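Prarkska Workroom: Surfaces and Boards

Gallery notes by Rafsan Hettiarachchi, 8/7/23

The workroom at Clernell has two kinds of surface that matter for daily use: the horizontal ones, where parts get laid out, and the vertical ones, where people write. The room was refitted in June under job 2324. The notes cover finish, glare and the small hardware. Measurements are in the job folder and are not repeated on this page.

Glare was the main complaint about the old room. A pale, plain surface shows small dark parts well, but it also returns some light, and a highlight can be mistaken for a scratch until the viewing angle changes.

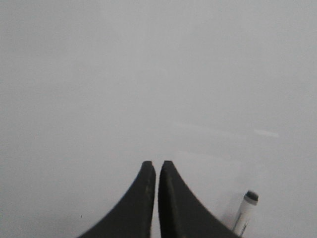

Plain pale surface, no printed markings. Faint streak at right, consistent with reflected light.

For routine cleaning, use a damp microfiber cloth and wipe in one direction. No abrasive pads. The Turunen cleaner (stock no. 745) is approved for the work surfaces only and should stay off the writing boards.

The whiteboard has a metal tray rail along its lower edge. Ridged rails collect marker dust in the grooves, so a soft brush works better than a cloth – brush along the rail, then vacuum.
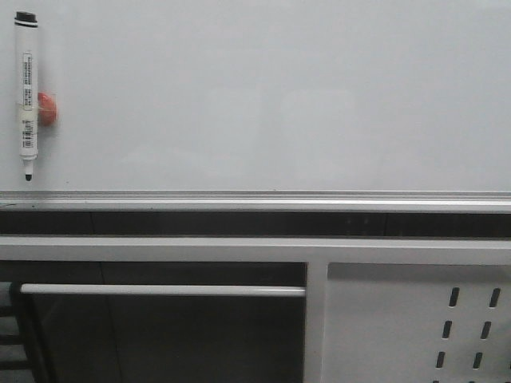 Markers can also be kept on the board itself with a magnet, which leaves the tray clear. Cap them before hanging them up. A marker left with its tip exposed dries out, and the usual result is a faint line that gets pressed harder and is then difficult to erase. Replacement magnets are stock no. 191, ordered through Vavanska in packs of 2.

Boards are wiped at the end of the week. Anything that has to stay up longer goes on paper.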